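Home Testers Wanted for Lirnen Word Games
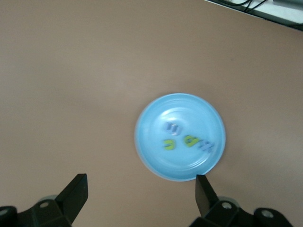

We're looking for families with kids ages three to six to try our new spelling games this June, and we can't wait to hear what you think! Trarnine has room for 172 households. You'll play at home for a few minutes a day, whenever it suits you, and fill out a short form each week (messy notes are fine, we love them). No teaching background needed. Every family keeps the game set.

Sign up on the Lirnen page by May 2, 2020.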